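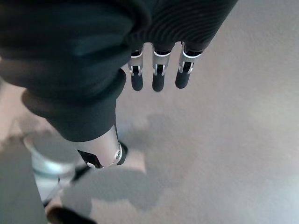

# Adults who sleep badly during the week: join the Udlow Sleep Study

The Udlow Sleep Study is looking for adults who have trouble falling asleep on work nights. We want to find out whether a fixed bedtime and a short evening walk change how long it takes people to fall asleep. The study is run from our rooms on the second floor of the Brureck building and lasts 12 weeks. The first group starts in January.

No medication is given at any point. You keep your usual job, meals, and home routine, apart from the changes listed in your plan.

## Who can take part

You can apply if you:

- are between 25 and 64 years old
- take more than half an hour to fall asleep on most work nights
- work regular daytime hours
- can walk at an easy pace for 20 minutes
- have a cell phone that can receive text messages

We can't accept people who work night shifts, are pregnant, have been diagnosed with sleep apnea, or have taken prescription sleep medicine in the past three months. Coffee drinkers are welcome. If you smoke, tell us how much on the form – it does not rule you out.

Please don't stop taking any medicine in order to qualify.

## What you will do

Everyone keeps a sleep diary, on paper or by phone. It takes a few minutes each morning. You write down when you went to bed, when you think you fell asleep, and when you got up.

Half of the group also follows the walking plan, which is 2000 steps after dinner on at least five evenings a week. Places are drawn by lot, and you can't choose your group. If you are placed in the diary-only group, you will receive the walking plan when the study ends.

You will also spend 2 nights with us at Brureck, one in the first week and one in the last. Arrive by 8:30 p.m. and plan to leave by 7 a.m. Lights go out at 10:30. We place sensors on your scalp, chest, and one finger, and staff are on duty all night in the next room. You sleep in a hospital-style bed on casters. Some people find it firmer than what they have at home, so bring your own pillow if you like.

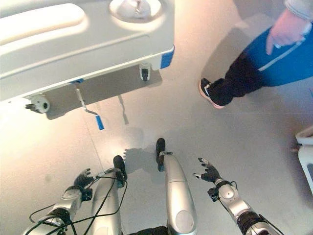
## What to bring on the overnight visits

- Comfortable sleepwear with a loose neck
- Toiletries and a towel
- Your regular medicines in their original containers
- A snack, if you normally eat one before bed
- Your diary, including any pages with gaps

Wash your hair that day and leave out conditioner and styling products. Phones stay in a locker from lights out until morning. If someone may need to reach you during the night, give them the desk number at check-in.

## Pay and travel

You receive $133 for each overnight visit, paid by check within three weeks. Diaries are paid separately at the end, according to the number of weeks completed. If you leave early, you keep what you have earned so far.

Parking behind the building is free after 6 p.m. The Ong Street bus stops across from the main entrance, and we refund the fare with a receipt. Breakfast is cereal, toast, and fruit.
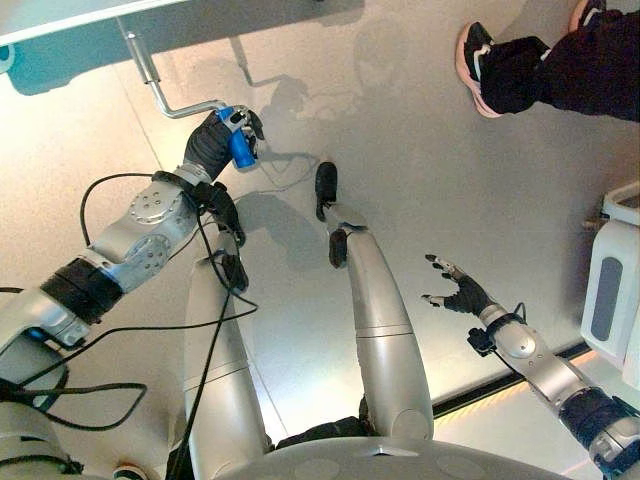 ## How to apply

Fill out the one-page form at the Brureck front desk or ask for a copy by mail from the Udlow Sleep Study, Movmont. We call everyone who applies, whether or not there is a place. The call takes 15 minutes and covers your sleep, health, and work hours. Tell us on the form if mornings or evenings are better.

If you qualify, we will send you the consent form to read at home before your first visit. You may withdraw at any time by telling the front desk.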